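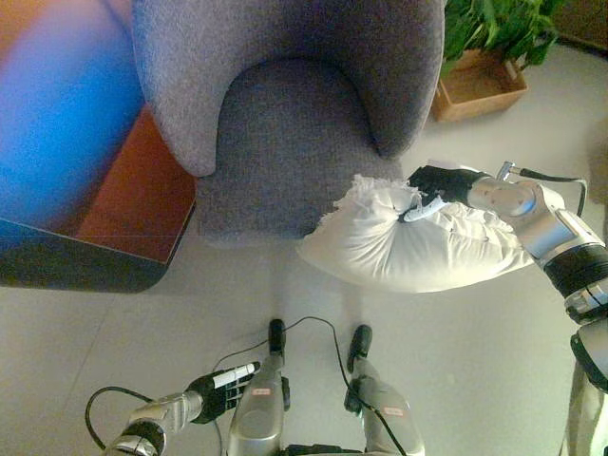
Research and Partnerships | Data Collection

Household handling programme enters its second stage

The Jutau Institute has begun the second stage of its programme to gather examples of ordinary household tasks for a learning system. The first stage, completed in December, was confined to rigid objects such as cups, boxes and books. The present stage concerns soft furnishings, beginning with cushions and pillows on armchairs and sofas.

Soft items are harder to record well. A pillow changes shape wherever it is gripped, and two attempts at the same task seldom look alike from the robot's head camera. The programme therefore asks for many short examples, each covering one action, in place of a few long ones. To date 248 examples have been accepted for the soft furnishings set, and a further 38 are awaiting review.

Operators are asked to vary the starting position of the item between attempts and to leave nearby furniture and plants where they stand. Attempts in which the grip is lost should be kept and marked as such, as they are also of use in training.

Njoroge Kioko, who leads the work at the Brolow site, will present the labelling guide to partner groups on April 14, 2019. Groups wishing to contribute recordings should write to the programme office for the current task list, which contains 11 tasks.

Contact us | © Jutau Institute | Back to top

Search this site Enter keywords Go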